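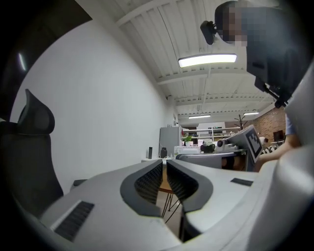 Home Workshop Tips Kitchen Garage Tools Ask Us Search

Looking after the finger pads on a hand-held gripper

The pads do all the work on a hand-held gripper and they get the least attention. Most of the calls I take about a gripper that drops things or closes crooked end with a clean cloth and a small screwdriver. These tips are for the sort we use at Hutdale, with two curved fingers that have a ribbed black face, and a marker plate on the housing. Other makes will differ in the screws but not in much else.

Before you start

Power it down and unplug the cable at the housing end. Put it on a towel so the shell doesn't get scratched, and have a saucer handy for the screws. They are short and black and will vanish on a dark floor.

Cleaning the ribs

Dust and skin oil pack into the grooves and the pad goes slick. Wipe along the ribs, never across them, with a cloth dampened in warm water and a drop of dish soap. A soft toothbrush gets the rest out. Wipe again with plain water and leave the fingers open until they are dry.

Don't use methylated spirits or brake cleaner. I did that once on a Dretura set and the rubber turned grey and chalky within the week.

If you've been picking up anything with flour, sugar or sawdust on it, clean the pads at the end of the day. Otherwise we do ours every 200 cycles, and there's a tally sheet taped inside the cupboard door for it.

Checking the gap

Close the fingers slowly on a strip of ordinary printer paper. It should drag evenly from top to bottom. If it's tight at the tip and loose at the base, one pad is sitting proud on its carrier. Loosen its screws half a turn, close the fingers gently so the pads settle against each other, then nip the screws up again. Finger-tight plus a touch is plenty. The carriers are plastic and they strip.

Do the paper test 3 times. The first go often reads wrong after the screws have been moved.

Changing the pads

Always change both. A new pad against an old one will pull whatever you're holding to one side, and you'll spend the afternoon blaming the slide. Hamann pads come in a bag of 12 and keep well in a drawer away from sunlight. Write the month on the bag (ours says September).

The vent

If your housing has a slatted grille, run a dry paintbrush along the slats. Vacuum the loose stuff with the nozzle held back a bit. Compressed air blows the fluff further in.

The marker plate

Fingerprints on the black and white square will upset the tracking. Dry microfibre only, and don't lean on the plate – the bracket bends more easily than you'd think. If it has shifted, run the set-up routine again before using the unit.

Putting it away

Store it with the fingers slightly open, lying on its back. Left clamped shut, the ribs take a set and you get flat spots. An Ultedero tool roll fits ours with the cable coiled loosely beside it. Keep it off the windowsill.

Domenica Auer wrote in to add that a dusting of talc on new pads stops them sticking together in the bag. Wash it off before they go on – talc on the ribs is as bad as grease.

Contact us | Copyright Hutdale Workshop Pages | Back to top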